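Undholm releases findings of regional stormwater pit audit 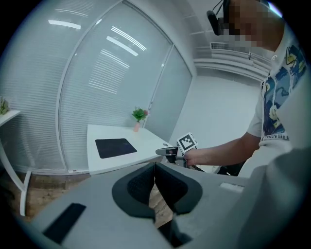
Photo: Undholm

November 22, 2023 - Undholm, the asset data consultancy, has published the results of its condition audit of stormwater pits across the Jarnside catchment. The audit covered 1,629 pits and the connecting pipework between the Puslow industrial area and the Jarnside outfall.

Each pit was graded on a six-level scale for structural condition, sediment depth and lintel damage. The audit found 341 pits with sediment above the invert of the outlet pipe, the threshold at which Undholm recommends programmed cleaning. The highest concentration was recorded in the older kerb and channel sections of Puslow, where pipe grades are flat and leaf litter loads are high in autumn.

Structural defects were less common. Most related to cracked concrete lintels at driveway crossovers and to displaced grates on roads carrying heavy vehicles. Pits requiring make-safe work were reported to the asset owner at the time of inspection and are listed separately in Appendix C.

The results have been loaded into Belay, Undholm's asset register software. Belay stores the location, depth, material and grade of each pit and calculates a cleaning interval from the catchment area, surface type and previous sediment readings. Records can be exported in standard GIS formats - including centreline data for connecting pipes - and matched to existing council asset numbers.

The report recommends that cleaning in Puslow be moved from an annual cycle to a risk-based program, with the first round to begin in January. It also recommends CCTV inspection of more than 100 pipe lengths where pit readings indicate a downstream obstruction.

The full report, data dictionary and grading manual are available from Undholm on request. Access to the Belay dataset is limited to registered asset owners within the catchment.

Media enquiries: Undholm communications office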